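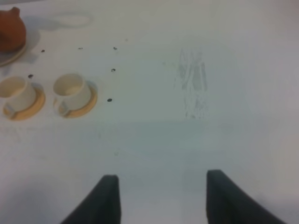 Can a home-built arm pour tea without a force sensor?

It can if the pot always starts in the same place with the same amount in it, and you tip it slowly by position alone. Move the pot or change the fill and you need some way of weighing or watching the cup.

We use cookies to keep you logged in and to count visits. Accept | Settings

Home and Shared Workshop Builds > Arms and grippers > Tea pouring arm, Hulluton workshop

slowgearbox wrote:
The two lines at the top are my summary from the old thread, which got locked when people started on about kettles. Carrying on here. The arm is the one we've been putting together at the Hulluton workshop, two-fingered gripper, running on a Mazurek controller board. It picks up a clay teapot and pours into one of two cups. The pour is a fixed motion with a wait in the middle. I know that's crude. I'd like to hear what would break it before I spend any more on it.

flatbelt wrote:
What would break it is somebody making the tea. A full pot and a half-full pot start pouring at different angles. You've written a dance routine. Fine for an open evening, but I wouldn't call it pouring until it copes with a pot it hasn't met.

slowgearbox wrote:
Fair. Pot and cups are the same every time and I fill to a mark. Here's the reach from the side so you can see what I mean about the angle.

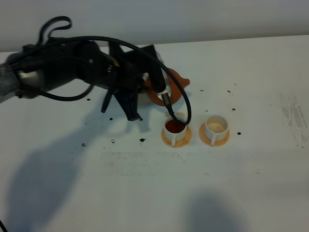
Mid-pour position, spout towards the left cup.

flatbelt wrote:
Never mind the angle, look at that cable. It goes up over the top and comes down on the cup side. Even if it clears the cup, one day you'll change the wrist angle and it won't. Clip it back along the forearm.

tin_whistle wrote:
I don't agree that the fixed motion is worthless. Half the machines in any factory are a dance routine. If the pot is filled to a mark then the mark is your sensor, and a person with a jug did the sensing. The cable, yes, sort that out.

flatbelt wrote:
Factories have jigs. This has a saucer on a table.

oldcastings wrote:
How often does it miss the grip? That would bother me more than the tea. Clay on plastic fingers is slippery enough, and a teapot handle is a miserable shape to get hold of. I had a Sturko gripper for a year and it let go of anything with a curve to it. It's in a drawer now.

slowgearbox wrote:
I kept a sheet for one evening: 9 tries, 7 clean pick-ups. The two bad ones were both the approach, it came in a touch high and nudged the pot. I didn't count the pours, only the pick-ups, so don't read more into it than that.
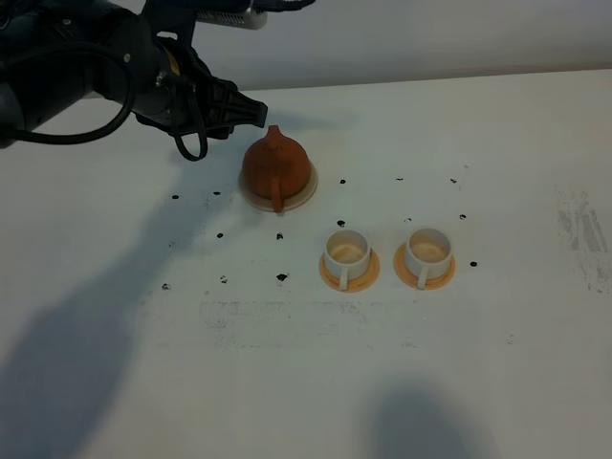 Gripper by the pot, both cups on their saucers.

oldcastings wrote:
Seven out of nine with hot water in the pot is two scalds in an evening. Cold tea only until that's sorted, please. And nine tries tells you next to nothing. Come back when you've done a few hundred.

tin_whistle wrote:
Bit harsh for a hobby build. Agree on cold tea though.

Side question, are the black dots on the table for calibration or is that just wear? If you're using them for anything I'd want them cleaner, there's a fair bit of scuffing among them.

slowgearbox wrote:
I don't use them in the program. The table came to us like that.

flatbelt wrote:
Then what is telling it where the pot is?

slowgearbox wrote:
Me, putting it down in the right place. I did say crude.

OK, what I'm planning, in order. Shout if any of it is daft.

1. Clip the cables back, with enough slack for the full wrist turn.
2. Lower the approach and slow down the last bit of travel before the fingers close. Wrist camera view with the pot held, for anyone who wants to argue about finger position:

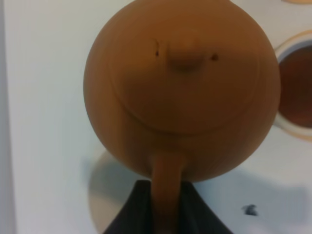 3. Put a cheap load cell under each cup and stop the pour on weight. The bare cell reads 1759 with nothing on it and 3052 with a cup of water, raw counts, so there's room to work with.
4. Vary the fill on purpose and see if it still stops where it should.

flatbelt wrote:
3 is the only one that changes my mind about anything. Even then the weight lags, because there's tea in the air and more in the spout when you say stop. You'll overfill until you tune it, and then you'll have tuned it for one pot.

oldcastings wrote:
Raw counts drift with temperature on those cheap cells. Zero it before each pour or you'll be chasing your tail by lunchtime. And do 2 before 3.

tin_whistle wrote:
I'd do 3 first, personally. It can be tested by hand, with no arm moving at all. Pour it yourself and log the numbers.

flatbelt wrote:
That I'd back. Still think a person could have drunk the tea by now.

slowgearbox wrote:
Cells first by hand, then the approach. Will post the log, bad runs included.

Recent in this section
Griltetico belt kit, is the tensioner meant to rattle?
Mazurek board drops connection when the motors start
Load cell amplifiers that aren't rubbish
Printed fingers or cut rubber pads

Contact us | Forum rules | Back to top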